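3.2 Collection of simulated demonstrations

The learning system described in Section 2 needs examples in which the same instruction is carried out under many different arrangements of objects. Gathering these on the physical cell at Skulbridge proved slow, mainly on account of the time taken to reset the table between attempts. We therefore moved the bulk of the collection into simulation and kept the physical cell for evaluation only.

Demonstrations were given by two operators through the Bundance teleoperation interface, which maps a pair of hand controllers onto the two simulated arms. Both operators had used the interface before, in the work on drawer opening reported by Barbier and Haruna. Each was given a short text instruction naming one object and one destination, and was free to choose the arm, the approach direction and the grasp. No reference path was displayed. We found in early trials that a displayed path made the motions smoother but also much more alike, and the policy trained on them recovered poorly when the object was not where it was expected.

An episode begins with both arms at a random offset from the rest pose and ends when the operator presses the release key or when 60 seconds have passed. Episodes that reach the time limit are kept but marked, and are left out of the training set used in Section 4. Joint positions, gripper openings, object poses and the rendered views are stored at every control step. In total, around 700 episodes were kept after review by one of the authors (G. Gautier), who rejected those in which an object had passed through another or in which the operator had plainly followed the wrong instruction.

Object layouts are drawn by the Gondimitz scene generator. It places the furniture first, then the target object, then the distractors, and lets the whole arrangement settle under gravity before the operator takes control. Distractors are drawn from the full object library with no regard to category. A minimum gap is enforced between the target and its neighbours, but not between a distractor and an arm in its starting pose - a choice that costs some rejected episodes and gives more varied approaches in return. Lighting direction and strength are drawn anew for each episode, with shadows switched on throughout.

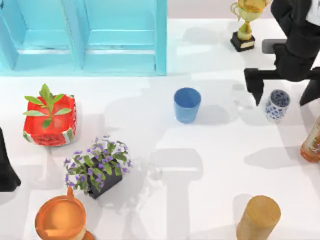
Figure 2. A simulated tabletop layout with mixed household objects, a cabinet and both arms.

Shadows deserve a separate remark, as an earlier version of the data set was rendered without them. Policies trained on that version tended to close the gripper too early when moved to the physical cell. In layouts such as that of Figure 2 the arm's own shadow lies across the middle of the white tabletop, and the porcelain jar between the fingers has to be told apart from its surroundings under these conditions. The plain blue cup standing to its left is also a useful distractor for an instruction that names the jar, being another small upright vessel with blue in its colouring. We did not balance such pairs by hand; their frequency is whatever the generator produces, and its effect on grasp selection is examined in Section 4.3.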